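Candy wrapper

A candy wrapper is the covering placed around a single piece of candy, or around a small portion of candy, before it is sold. It protects the candy from moisture, dust, and handling, keeps pieces from sticking to one another, and carries the name of the product and its maker. The word is used both for twisted sheets that are folded by hand or machine and for sealed packets that must be torn or cut open. Larger containers, such as boxes, tins, and bags holding many wrapped pieces, are usually treated as outer packaging.

History

Before wrappers came into general use, most candy was sold loose. Shopkeepers kept it in glass jars or wooden drawers, weighed it on a counter scale, and handed it over in a cone of rolled paper. Hard candy kept fairly well in this way in dry weather, but in damp weather the pieces softened and joined into a single lump. Soft candy, such as caramel and taffy, was harder to store and was often made and sold on the same day.

Waxed paper changed this trade. A thin coat of wax kept water out and gave the paper a smooth surface that did not cling to sugar. Squares of waxed paper were at first cut and twisted by hand, often by workers seated at long tables. Wrapping machines later took over most of this work, although small makers continued to wrap by hand, and many still do.

Clear cellulose film followed, and allowed the buyer to see the color of the candy without opening it. Metal foil was used mainly for chocolate, which is easily harmed by light and by strong smells. Plastic films came into wide use in the second half of the twentieth century and now account for most candy wrappers sold.

Common forms

The double twist is the form most often shown in drawings of candy. A rectangular sheet is rolled around the piece and both ends are turned in opposite directions. It is quick to make and easy to open, but it is not airtight. The film must be able to hold a twist without springing back, and many ordinary plastics are unsuitable for this reason.

The fold wrap is used for square or brick-shaped pieces, including caramels and fruit chews. The sheet is drawn tightly around the candy and the ends are tucked underneath. Fold-wrapped pieces pack closely together and are often sold in sticks, with a second wrapper holding the row in place.

The foil wrap is pressed directly onto the surface of the candy and takes its shape. It is common for coins, eggs, and molded figures. A printed foil may be lined up with the details of the mold, so that a face or a pattern falls in the correct place.

The sealed packet, also called a pillow pack or flow wrap, is formed from a continuous strip of film. The strip is closed along its length and then sealed and cut at each end. Packets of this type may hold one piece or several and give better protection against air and moisture than a twist. 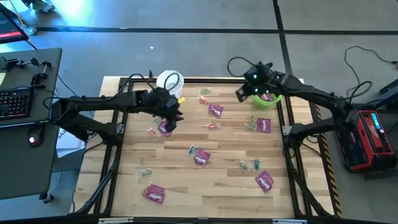 A purple candy packet on a wooden tabletop.

Color and printing

Color is often used to show flavor. Red commonly stands for cherry or strawberry, yellow for lemon, green for lime or apple, and purple for grape or blackcurrant. These habits differ from one country to another, and they are not fixed by any general rule. A maker may also use a single color across all of its products so that they can be recognized at a distance.

Printing is normally applied to the outer surface of a film, or trapped between two layers so that the ink does not touch the candy. Very small wrappers may carry only a name, with the list of ingredients given on the outer bag.

Disposal

Wrappers are light, small, and often made of more than one material, and these qualities make them difficult to recycle. Sorting equipment may fail to catch them, and layers of plastic and metal that have been bonded together cannot easily be separated. Plain aluminum foil is accepted in some places if it is clean and gathered into a ball. Waxed paper is generally not accepted with other paper. Films made from plant material are available, but some of them break down only under the conditions found in industrial composting plants.

Collecting

Candy wrappers are collected in many countries, usually flattened and kept in albums with clear pockets. Collectors tend to arrange them by maker, by country, or by type of candy. Wrappers issued for holidays, particularly those sold in December, are often kept as a separate group. The Jessie Innes collection contains 2000 wrappers in 38 albums, and includes a nearly complete run from the former Stisen candy works. Waxed papers are considered the most difficult to preserve, as the wax yellows and cracks along old folds. Storage away from heat and direct light is advised.

See also

Caramel
Cellulose film
Food packaging
Hard candy
Waxed paper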